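Wovano Murnard Water Softener
Owner's Guide, Section 4: Setting the Hardness and Running the First Cycle

By now the softener should be standing level, with both hoses connected and the drain line clipped in place. If any of that is still waiting for you, please go back to Section 3 and finish it first – the steps below all assume that water can get into the unit and out of it again. Set aside a quiet part of the afternoon, put the kettle on if you like, and keep this guide open next to you.

Before you begin

You will need the test strips from the accessory bag, a clean cup, a soft cloth, and enough salt pellets to reach the lower line inside the salt tank. We pack Toma pellets with every new unit. Any clean softener pellets will do once those are gone, but please don't use rock salt, which leaves grit at the bottom of the tank.

Testing your water

1. Make sure the bypass valve is turned to BYPASS, so that the water you test has not gone through the softener.
2. Run the cold tap at the kitchen sink for a full minute.
3. Fill your cup halfway and dip one strip into it for a slow count of three.
4. Lay the strip flat on the cloth, wait until the color settles, and match it to the chart inside the lid.
5. Write down the number next to the matching color. You'll want it again in a few minutes.
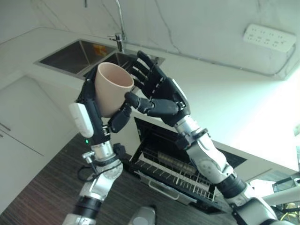

Hard water varies a good deal from one town to the next, and even between two houses on the same street if one of them has a well, so please trust your own strip over anything a neighbor tells you. Take care that the cup has no soap left in it, as a trace of detergent can throw the reading off. A simple tumbler with no handle, along the lines of the pinkish-beige one over the open dishwasher, is just the right shape for this, with an open rim that lets you dip the strip without bending it. Rinse yours twice under the cold tap even if it came from a clean load.

Note: The highest reading on the chart is 116. If your strip is darker than the last square, stop here and write to our service desk in Rallville before you set the dial.

Setting the control head

6. Plug in the power cord. The display will show four dashes and then the time.
7. Press and hold SET until the time blinks. Use the arrows to change it, and press SET again.
8. Enter the hardness number you wrote down and press SET.
9. Enter the number of people in your home and press SET. Count anyone who stays with you most of the week.
10. The display will now show the gallons left before the next cycle. A new unit often starts at 4,000, and it's quite all right if yours shows less.

Caution: Don't lift the cover off the control head while the cord is plugged in. The valve motor can start by itself.

Cleaning the control head

Once a month or so, it's nice to give the head a wipe. Unplug the cord, dampen your cloth with plain water, and work from the top down. 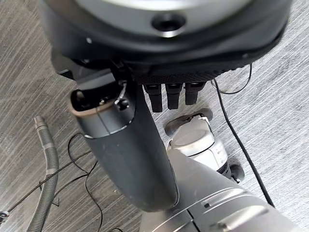

Salt dust gets everywhere, I'm afraid, and it is very good at finding the places a cloth glides right over. Flat surfaces are easy enough. A small round hole, such as the dark one near the middle of that gray underside, wants a dry cotton swab, and so does a finely textured band like the one just below it. Give the swab a gentle turn and go back over the spot with the cloth. Never spray cleaner straight into an opening on your softener, however tempting that may be, and leave the cord unplugged until everything feels dry.

Running the first cycle

11. Pour in the salt pellets up to the lower line. Close the lid.
12. Turn the bypass valve slowly to SERVICE. You may hear a hiss as air leaves the tank.
13. Hold START until the display reads RINSE.
14. Stay nearby for the first few minutes and look over both hose connections for drips.
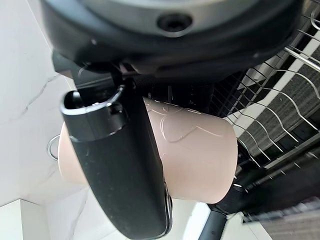 If you do find a drip, turn the valve back to BYPASS and tighten the fitting by hand, then a quarter turn more with a wrench. Start again from step 12. The cycle runs by itself after that, and you can get on with your day – just leave the laundry until the display goes back to the time.

Note: The display may show code 700 during the first rinse. It clears when the tank has filled. If it is still there the next morning, see Section 7.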